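Maysoun Saliba
15 May 2020

Clearing out the bedroom this week. I'll post as I go, mainly so that I finish it. 1/6

The bed is the sorting table. It's the only flat surface big enough, and I have to clear it if I want to sleep, so nothing gets left for a fortnight like last time. 2/6

I left an old patterned sheet on for the job. Bands of snowflakes and crosses in pink, red, teal and green, far too wintry for May. The thick comforter and the purple blanket are pushed up to the headboard end, out of the way.

Soft things first. I thought there would be a dozen. There were 32, if you count bits of toys as toys. Most were in a Bornano crate at the bottom of the wardrobe, and the rest had worked their way down behind the drawers. 3/6 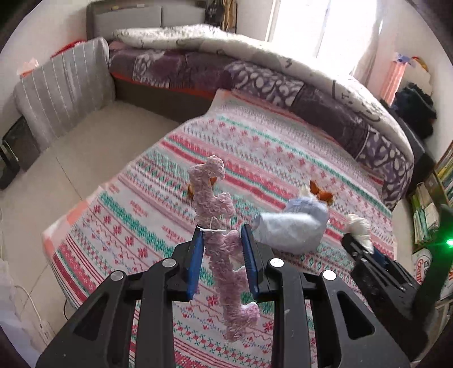 The lavender yarn one, with the light blue plush on the sheet.

The lavender one is my favourite and I couldn't tell you what it's meant to be. Long, fluffy, bumpy all the way down, with a thin white string tied round it. Carolina Guerreiro says caterpillar. Ilídio says scarf that went wrong. It's staying either way.

The light blue one is staying too. It has gone very soft and won't sit up any more, but it was on my bed in three different flats.

How I'm sorting, for Vitória Valente who asked: keep, wash and pass on, mend, rag bag. I tried having a "maybe" pile and everything went in it, so I stopped. 4/6

Washing: pillowcase tied at the top, cool wash, slow spin, then flat on a towel. Anything made of looped yarn gets done by hand in the basin. I put a knitted rabbit through the machine once and it came out the size of a mitten.

Where it stands tonight: nearly half are going to Mafalda Caldeira's cousin, who has 2 small children and says she wants them. They'll stay bagged up in the hall until we can meet. Mending pile is mostly ears. 5/6

Cables are next. There's a power strip on the floor by the bed that I've been stepping over for months, and I want it fixed along the wall before June. If anyone has used the stick-on clips from Saten on painted plaster, do they pull the paint off?

Bed's made again. Wardrobe floor tomorrow. 6/6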